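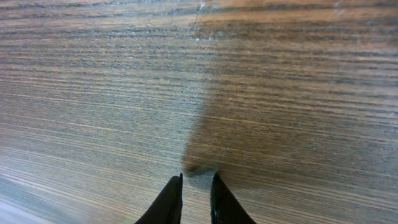

The tabletop, streaky grain and all.

I bought the Ellus door alarm after the third break-in on our block in Trivorbridge, and I've had it going for 26 days now. Setup took me some 10 minutes (most of that was hunting for a screwdriver!). The siren is seriously loud, my neighbor across the hall heard it through two walls. The app is where it loses me. It logged 7 alerts in one night and every one of them was me or the cat. You can turn the sensitivity down, but the menu is buried and the wording is weird. I'd still take it over the Tripathi one I had before, which quit on me in March. Four stars, and I'm getting a second for the back door.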